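An afternoon on the path at Cotbridge

I'd been meaning to get out to the Flalteo open day for a couple of years, and in December I finally did it. I wore the wrong shoes and I forgot my gloves, but I had a great time!

Flalteo is small (9 people, if you count the bookkeeper) and they build a path-following robot called Rana. She's a "she" to everybody there, so she's a she here too. Her job is to go along walking and cycling paths and keep a record of the surface, so whoever looks after the path knows where it's getting bad.

Chia-hao Tse met me by the coffee urn. He writes most of the steering software, and he talks fast, so my notes are a mess in places.

"People come wanting to see her do something dramatic," he told me. "She goes straight. We spent a long time on straight."

I asked what's so hard about straight. He laughed, and then he gave me the long answer, which I'll shorten. Paint lines are easy, he said, but plenty of country paths don't have any, so Rana has to work out where the pavement stops and the grass starts. 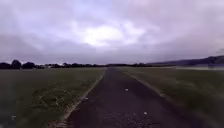

"Grass moves and it grows," Chia-hao said. "In the summer it leans right over the side and she thinks the path got skinny. Then somebody mows, and it's a whole new path to her."

And the light? I figured sunshine would be best, but no. He likes a dull gray sky, the duller the better, and says low sun with long shadows gives him the most trouble.

Jaxon Chan joined us about then with half a sandwich. He handles the mechanical side, meaning wheels, battery, and anything that rattles. I asked him how far Rana has gone in all. "3,272 miles," he said, right off, and then went and checked on his laptop, and he had it right. He's on his third set of tires and has strong feelings about the first two (I promised not to print them).

A run at the open day takes 35 minutes out and back. Visitors can walk along behind if they stay six feet away, so I did. It's very peaceful, like following a slow dog who knows the way. A little boy next to me asked Jaxon if she ever gets bored.

"I get bored," Jaxon said. "She's fine."

I wanted to know what comes next. There's a newer model called Ostent, which was up on a bench with the covers off, and Chia-hao would only say that it should handle gravel. Jaxon said "should" again, a little louder, and they both went back to arguing about suspension.

They're planning another open day when the weather warms up. I've already asked if I can bring my sister, and Chia-hao said yes, as long as she doesn't mind walking.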